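Print this page | E-mail this page

Sastari hand-held gripper - replacement finger tips, and why we changed them

Posted 30 Nov 2019

If you bought a Sastari before this autumn, please read this bit before you scroll down to the order codes. We had a fault with the old tips, it was our fault, and I'd like to tell you what it was so you can check your own.

The short version is that the old tip was glued to the pad, and on some grippers the glue let go. You'd be picking up something thin and flat off a table, you'd squeeze, and one tip would slide sideways by a hair. Then the next time by a bit more. Thick things hid it completely - a mug or a box will sit happily between two tips that don't quite meet. Paper and card won't, and it was the people working with flat things who started writing to us.
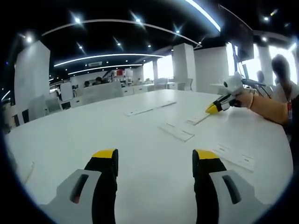
Photo: Sastari

Flat sheets on a flat table are a rotten job for any gripper. You've got next to nothing to get hold of, you come in low, and the very end of the tip does all the work while the rest of the pad does nothing. So all the load goes into that last little bit of yellow, which was exactly where our glue line was. I should have spotted that in January when the first two came back. I put it down to rough handling, sent out new ones and forgot about it. Sorry to both of those customers, who were very nice about it.

When more turned up I got a batch of returned grippers on the bench and did it properly. Out of 203 sent back to us, 106 had at least one tip that moved when I pushed it with my thumb. More than half! I went and had a long cup of tea after that.

Nobody has been hurt, I'm glad to say. The worst that happened was a tip coming right off and dropping into a tray of parts, where it took a whole afternoon to find. But if you use your gripper anywhere near moving machinery, a loose tip is a proper safety matter and I'd stop using it until you've checked.

How to check yours

Open the jaws all the way and switch off anything the gripper is plugged into. Hold one finger by the grey housing, never by the pad, and push the tip sideways with your thumb, firmly, both ways. Do the other finger as well. If either one shifts or clicks, or you can see a gap where the yellow meets the black, it needs replacing. Please don't superglue it (I tried, it goes brittle and then it snaps). 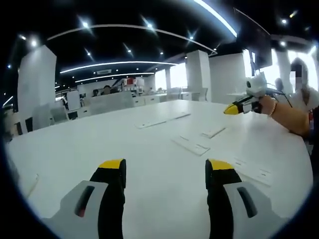 Can I change just the one tip that's loose?
Change the pair. Old and new tips are slightly different lengths, so a mixed set won't close evenly and you'll be back to dropping paper.

The new tip is moulded in one piece with its pad, so there's no glue line to fail. I ran one pair through 1,000 squeezes on thin card and then did the thumb test again, and neither side shifted. The yellow is the same yellow. They fit all Sastari housings, and the Atach adaptor too if you've got one of those, though you'll want the longer screws.

What's in the pack

One left finger pad with tip, one right finger pad with tip, 6 screws (you need four, the others are for when you drop them under the desk) and a folded sheet of instructions. You'll need your own small cross-head screwdriver.

Order codes

Standard pair: Parkell P
Pair with long screws for Atach: Parkell P-L

Free to anybody with an older gripper, whether yours is loose or not. Send us the serial number and an address. Orders in Asia go out from our Chantharasri store, which is usually quicker.

Search this site Enter keyword Go

Contact us | Copyright Sastari 2019 | Back to top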